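16/02/2018

Second day on the self-study for the Natum program. Started at the Kadgate building at 8, before the heating had caught up. The enrollment tables from the registrar do not match the ones the department submitted in December. The registrar counts students by declared major on the census date. The department counts anyone holding an adviser in the department, which pulls in the undeclared first-years and the transfers whose credits are still being evaluated. The department figure is 600. The registrar figure is lower and is the one the reviewers will check, so I have rebuilt tables 2 and 3 on the census basis and put the old method in a footnote.

Retention is harder. First-to-second-year retention in mechanical is 68 percent if students who move to another engineering major count as losses, and noticeably better if they do not. The template from Dunleavy asks for "retention in program" on one page and "retention in college" four pages later, with no definition of either. I filled in both and wrote the definitions myself. Somebody may object. The definitions are at least written down now, and the same query can be run next year against the same fields.

Spent the late morning on course syllabi. Of the required courses, 12 have syllabi with no stated outcomes, only a topic list and a grading scale. Thermodynamics II has outcomes, but they are copied from a catalog entry that was replaced two revisions ago. Sent one message to the curriculum list with the template attached and a deadline. Expect to send it again.

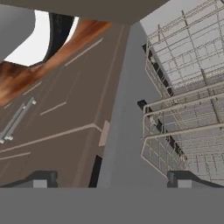
After lunch, the credit-hour question. The statics and dynamics sequence went from four credits each to three when the lab was split off, and the lab was then listed under a separate prefix. The degree audit software does not recognize the new prefix as engineering science. On paper, a student who has done everything correctly comes out three credits short. The fix is a single line in the equivalency table, but the table is locked until the term's degree conferrals are posted. In the meantime each case needs a manual exception form. Wrote a short procedure for the advisers and saved it to the shared drive under Audit, not under Forms, where the last one disappeared.

Space inventory at Havdale in the afternoon. The floor plans show a teaching lab of 600 square feet where there is now a smaller lab and a storage room with a stud wall between them. The wall is not on any drawing I have. Measured both rooms with the laser, wrote the dimensions on the plan in pencil, and asked facilities for the current file. The station count on the safety certificate was set for the original room and will have to be revised before the visit.

Left to do: faculty workload table, the advisory board minutes (two sets missing), and the appendix on equipment replacement. The appendix first, as the depreciation schedule has to come from the business office and they are slow. Saved everything as version 7 and left at 6:15.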